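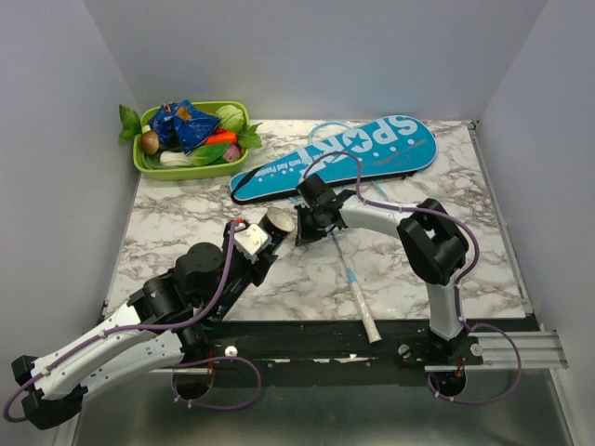 Racket shaft and bag on the marble-pattern table.

I have been putting rackets into bags for a good many years now, and I still see people at our Wednesday club nights shove one in any old way and yank the zipper until it gives. So let me walk you through how I do it, slowly, with a cup of coffee nearby if you like!

Start by clearing yourself a flat surface. Lay the bag down first, on a slant if the table is short – a long, tapered bag takes up more room than you'd think – and turn it so the opening faces you. Put the racket in front of it with the grip toward you.

Next, give the racket a quick once-over. Wipe the shaft with a soft, dry cloth, then the grip. If the grip is damp from play, leave it out in the air for some 10 minutes before you go any further. My friend Helge Aasen skipped this all one April and had to replace 2 grips, poor man.

Now open the zipper all the way. Hold the racket by the shaft, just above the grip, and lift the side of the bag with your other hand. Slide the head in first, toward the wide end, and let the shaft follow along the narrow part. Go gently, and keep the strings clear of the zipper teeth (I run a finger down the inside as I close it).

If you carry two, put a thin towel between the heads. An old dish towel is fine, or half of one.

Zip up from the wide end to the narrow end, in short pulls. Should it stick, back up an inch and look for a bit of lining caught in the teeth – don't force it. A dab of candle wax on the teeth works nicely too.

Hang the bag by its strap or lay it flat on a shelf, with nothing heavy on top, and keep it out of a hot car in summer.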